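Home | Opinion | Repair | Letters | About

Keep the old office tower

Wim Desmet wants the shelf back. He has asked me twice since August, and I understand why. We have 18 old desktop towers on it, and most people in the building see scrap.

I think we should keep them, and keep opening them. An old office tower is the best thing I know for learning how a computer goes together. The side comes off, the case lies flat, and the parts are big enough to point at. Cables have colors. Drives sit in blue plastic carriers – you can handle one without hunting for a screwdriver.

Open towers, with the processor sockets empty:
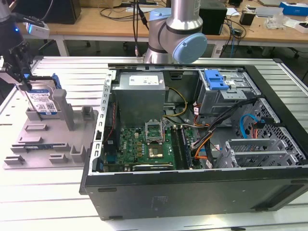
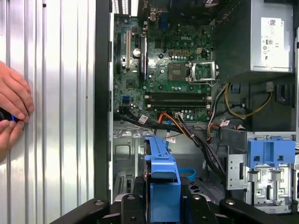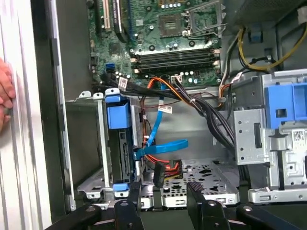
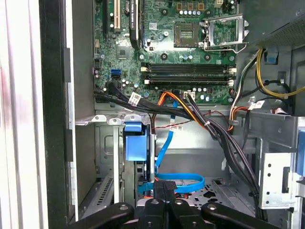

Compare that with the thin laptops people bring to our Saturday table. Griet Kuipers spent 50 minutes getting the bottom off one, and the memory was soldered down. There was nothing to do but close it again.

Wim's argument is power and space. He is right about the space. On power, a tower that gets switched on for a lesson costs very little, and I wouldn't run one as a server all day either.

Usha Iyengar suggested keeping six and stripping the rest for cables and power supplies. I could live with that, if the six are complete and the spare parts get labeled. A box of unlabeled cables is worse than no box.

Until then the shelf stays as it is.

Recent
A week with the Irnska label printer
Where the Velcombe parts bins went
Letter from Wenceslao Palacios

Last updated Saturday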